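Erkthorpe Students Head to the Dolan Challenge With a Kitchen Helper Built in Simulation

ERKTHORPE, April – The Erkthorpe High School robotics club is delighted to share that its student team, Clokadport, has earned a place in the final of the Dolan Challenge, a competition for school and college clubs that teach two-armed robots to do everyday household jobs entirely in simulation.

The club has grown to 46 members this year, and a good many of them had never written a line of code before they came through the door. They meet after classes at 3:30, and more often than not the lights are still on well past dinnertime – with parents very kindly keeping everyone supplied with sandwiches.

For the final, each team is given a virtual kitchen and a pair of robot arms with humanlike hands, and has to teach them a series of chores. Clokadport chose to begin with the part that worried them most, getting a hand to close properly around a cabinet handle. 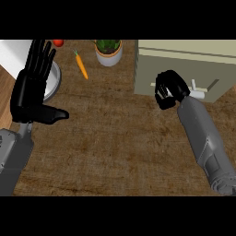 "We spent weeks on grip alone, and I think I dream about handles now," said Hae-won Ham, the student captain. "You change one little number and the fingers do something completely different, and then everybody crowds around the screen to work out why. It's the most fun I've had at school."

The team has logged 172 practice sessions so far and hopes to pass 1000 simulated trials before the final. Imside, a local software company, has lent the club computer time in the evenings, and its engineers have been generous with their advice as well.

"I've been teaching for a long while, and I can't remember a group that was so patient with one another," said Cillian Duggan, the club's faculty adviser. "The older students sit down with the newer ones and go through the code line by line, and I mostly try to stay out of the way."

Families and neighbors are warmly invited to an open evening in the school library at 6:30, ahead of the final, where students will run the simulation live and let visitors try the controls for themselves. Admission is free, and there will be cake. Details are available from the school office.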